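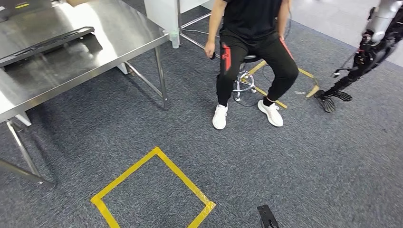
Reprendre un atelier de reliure : « Le papier, on l'apprend avec les doigts »

La gérante de l'atelier Virk a repris l'affaire en avril, après 19 ans passés chez un imprimeur. Elle y relie surtout des registres de mairie et des thèses.

« Les communes nous confient leur état civil, dit-elle. Un registre demande 3 semaines, davantage si la couture a lâché. » L'an dernier, l'atelier en a rendu 59.

Le cuir lui prend le plus de temps. Elle l'achète en peaux entières chez Sornov et le pare au couteau. « À la machine, je perds la main sur les bords. »

Les particuliers viennent plutôt pour un livre de cuisine ou une bible de famille. Elle annonce le prix avant de démonter quoi que ce soit - certains repartent avec leur livre sous le bras. « Je préfère ça à une mauvaise surprise. »

Elle cherche maintenant un apprenti pour la rentrée.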